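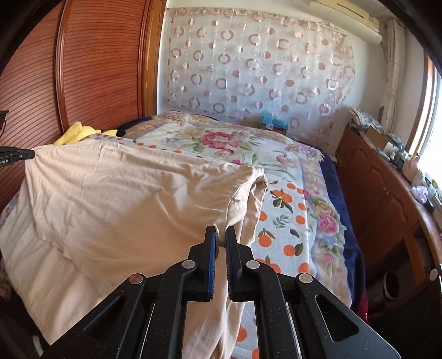 2023-01-26, Flondgate, bedroom set

Folding by hand, two grippers, peach cloth on the bed. 20 demos logged, 3 binned (let go of the left corner too early, my fault). Keep left clamped on the corner untill the right has a proper pinch, then move. Slow!! Byun script drops frames if you yank it.

Orange print sheet stays on for all of these. Up to 40 before we retrain. Blue pad worn? check teh spare. Recalibrate jaw width every 5.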